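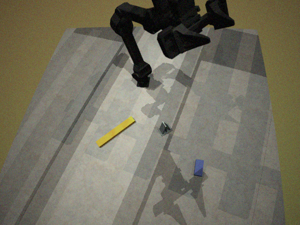 Fitura open day, Monday afternoon session

I went to the Fitura open day because my boss had a spare place and I had a question I wanted answered before we spend any money: does the practice software earn its keep, or is it a nice way of putting off buying the real arm? I came home with half an answer.

Fitura, for anyone who hasn't had the brochure, is a training package. You build a table on screen, put some blocks on it, drop in one of the arms from their library and teach it to pick things up. Once it behaves, you are meant to move the same program over to a real machine. The open day was held upstairs at the Bendden building, which has a good canteen and terrible parking. There were 14 of us on the Monday afternoon, mostly from small packing and parts firms, plus a college lecturer who asked better questions than the rest of us put together.

The demonstration was led by Cletus Dvorak. He was pleasant, he knew the thing inside out, and he didn't read from his slides. He started with the standard lesson, the one you get when you first open the program: a black arm over a big grey table, with a yellow bar, a blue block and a small grey-green wedge laid out well apart from each other. Plain yellow floor, no clutter. I can see why you'd start there. I would also point out that I have never worked at a bench that tidy, and I don't suppose anybody else in the room had either.

What I liked first. It opens quickly. Moving the view round the table is easy and I didn't feel sick doing it, which I can't say of the Rurkel package we tried last year. Putting a new block on the table takes a couple of clicks. When we got our turn at the desks I had a pick running inside 36 minutes, and I am slow at this sort of thing. The help pages are written in normal sentences.

The shadows are another matter. The table in that lesson is a patchwork of light and dark grey panels, and over the top of it you get big soft shadows, some with pointed, claw-like bits. Dvorak said this was on purpose, so that a program which finds things by camera doesn't get spoilt by perfect lighting. Fair enough. But I had trouble judging how high the tip was above the surface, and the wedge is so close in colour to the table that its base nearly disappears. If you're teaching a camera, maybe that's useful. If you're teaching a new starter, I'd want a plain table first, and the setting for that is buried three menus down. I had to be shown it.

Then there's gripping. On screen the blocks behave beautifully. You close the fingers, the block comes up, and it stays where you left it. I asked what happens with something that bends, or has a bit of oil on it, or comes out of the box slightly the wrong size. The reply was that you can change the grip settings for each object. You can, and I tried it. There are a lot of numbers and the manual doesn't say where you'd get them from. The lecturer asked how often a lesson finished on screen works first time on a real arm. We were told it "depends on the cell". I wrote that down word for word, as it was the only answer of the afternoon that sounded like it had been through the sales office.

There was no real arm running alongside, and that's my main complaint. An open day about moving work from the screen to the shop floor ought to have a shop floor in it somewhere. There was a Fonseca unit behind glass on the ground floor, switched off. I asked whether we might see it do the block lesson and was told it was booked for another group.

Price: they want you to take 4 seats as the smallest package, for a year. We need 2. When I said so I was given a card and told to ring. I'd want to see that sorted before going any further.

Would I go again? Yes, if there's a machine switched on. The afternoon was free, the desks weren't crowded, and you get a proper go instead of watching over a shoulder. As a way of letting people make mistakes without bending anything, I think the software is decent. As proof that those lessons carry over to metal and cardboard, the day showed me nothing either way, and I've told my boss to wait until they'll run one of our own parts.

Three stars out of five. The sandwiches were good.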